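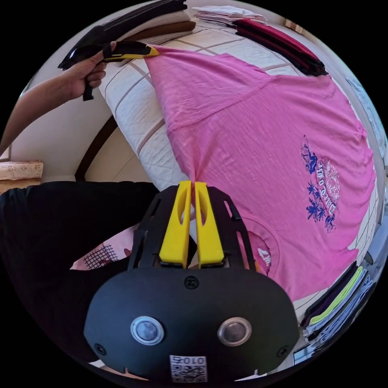
Slide 1. Pink short-sleeved T-shirt on a white quilted mattress.

Title: Where the T-shirts go: running a clothing exchange in Bisora
Friday, October 13, 2023. Slot is 50 minutes including questions. Stop talking at the clock, even if the last slides are left over.

Opening
Say hello, thank Workura for the room. Ask who has a bag of clothes at home waiting to go somewhere. Wait for hands. Then ask how long it has been waiting.

Slide 2. What we do
People bring clean clothes they no longer wear. They take what they want. No points, no tokens, no limit on how much you take. We tried tokens the first season and dropped them. People spent the afternoon arguing over whether a coat should be worth more than a sweater.
We open two Saturdays a month in the old Belivik shoe store. Rent is paid from the coffee table and a small grant from the town.

Slide 3. One season in numbers
1289 items came in. 195 were still on the racks at the end. 43 of those had something wrong with them that we should have caught at the door: a dead zipper, a stain under the arm, a hem coming down.
Pause here. People usually want to write these down.
If asked: we count at the door with a clicker. Items taken are worked out from what is left, so anything we threw away in between is counted as taken. Say so plainly.

Slide 4. T-shirts
T-shirts are the biggest pile at any exchange. They come in faster than they leave. Adult sizes with a company logo hardly move at all. Plain ones go, children's sizes go, anything with long sleeves goes once the weather turns.
What helped:
Hang them. A folded stack gets pulled apart by the first three visitors and stays that way.
Sort by size first, color second.
Put the logo shirts in a separate bin marked for painting, gardening and rags. They went quickly once they had that sign on them.
Skip the story about the marching band unless there is time.

Slide 5. Checking at the door
Look at the neck, the underarms and the hem, in that order. Hold it up to the window for holes. Smell it. It takes a few seconds per shirt when you are used to it. Be polite when you hand something back. Most people did not know it was there.
We keep a card on the door table listing what we cannot take: underwear, single socks, pillows, anything damp.

Slide 6. Should we mend?
This is the part where I expect some disagreement. My position is that an exchange should not repair clothes. We set up a mending table in August and it filled up in one afternoon. Most of it was still there at the next opening. Storage is the real cost, and a broken shirt takes up the same space as a good one.

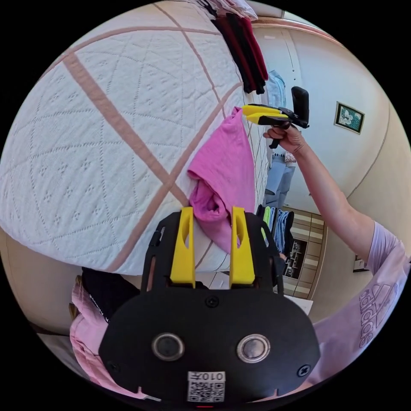
Jaanus Sepp says I gave up on the mending table too early. In his view one opening is too short a trial, and the mistake was letting visitors drop things off and leave. He would have them sit down and do the sewing themselves, with someone nearby to help thread the machine, and he would take nothing in overnight.

I think he is right about the overnight part. We have not tried it his way. Ask if anyone in the room has.

Slide 7. What is left over
The leftovers used to go to a textile collector. Now Grigaitė, the upholstery shop across the street, takes cotton in any condition and cuts it up for wiping cloths. Jackets and knits we store until the next season, one shelf only. When the shelf is full we stop accepting them.

Slide 8. If you want to start one
Find the room first. Borrow the racks. Get more hangers than you think you need, then ask for more again. Put the opening hours on the door in large letters and keep to them.
Leave this slide up during questions.

Handout with the door card is on the table by the exit.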